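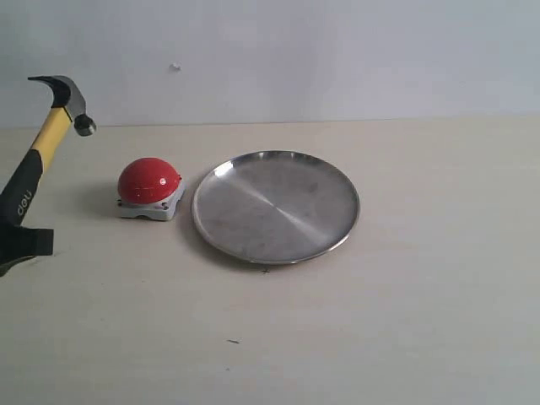 The repair grant for Wornero hall reached its halfway point in March, and this report covers the work done and the money spent up to 2018-06-11. Most of the effort so far has gone into the roof and the floor of the main room. The tool library was set up at the same time, and its first purchases were basic hand tools: saws, chisels, spirit levels and claw hammers of the sort with a yellow and black handle. Members may borrow any of these for a fortnight, free of charge.

The roof took longer than planned. Grecu, the roofing firm, found rotten battens on the north side and had to replace 101 of them - we had allowed for far fewer. The extra timber was paid for out of the contingency line, which now stands at 300 pounds. No leaks have been reported. 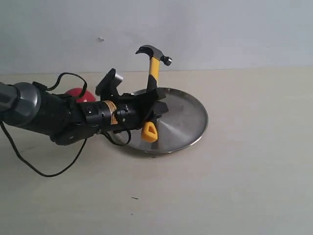
Claw hammer and round metal plate.

Floor repairs were led by Horațiu Nedelcu. The old boards near the stage were lifted, the joists treated and new boards laid. Roughly 400 nails were pulled and the sound boards put back where they would fit. Relu Nedelcu ran the evening repair classes in the side room, with 15 people signed up for the first course. Two dropped out owing to shift work and have been offered places in the autumn.

Still to do are the kitchen ceiling, the ramp at the side door and the outside painting. Tralter have quoted for the ramp and we are waiting for a second price from Hivis. The painting depends on dry weather.

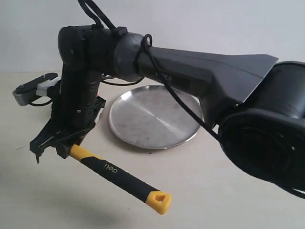
Will the ramp be finished within the grant period?
We expect so, provided the order is placed by the end of next month. If the second quote is late we will accept the first, and we will write to you before any money is moved between budget lines.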